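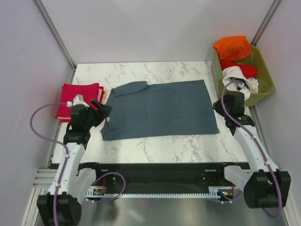
Stanura Textile Papers > Volume 18 > Care and wear

Search this volume Go

3.2 What people told us about creases

I went into this part of the study expecting to hear about irons, and I mostly heard about chairs. We had 2,783 diary entries from 200 households in Brasolora, and the chair (you know the one, next to the bed, with yesterday's shirt on it) came up again and again! People don't think of those clothes as dirty or clean, so they never get folded, and that's where a lot of creasing starts.

I should say that our diary form didn't help. It had a box for "washed" and a box for "put away" and nothing in between, so people wrote in the margins. I typed all of those notes up myself, mostly on Tuesday evenings, and I'm glad I did.

Figure 4. Days between washing and folding, by household size. Households that kept the diary for fewer than 30 days are left out.

The bump on the right of Figure 4 is the larger families, who wait longest. I had guessed the opposite. We used the Delorme crease scale for the shirts people mailed in - it's old and a bit fussy, but the Nindier survey used it too, so at least the two sets of scores can sit side by side. I come back to the linen shirts in 3.3.

Contact the editors | Copyright Stanura Textile Papers | Back to top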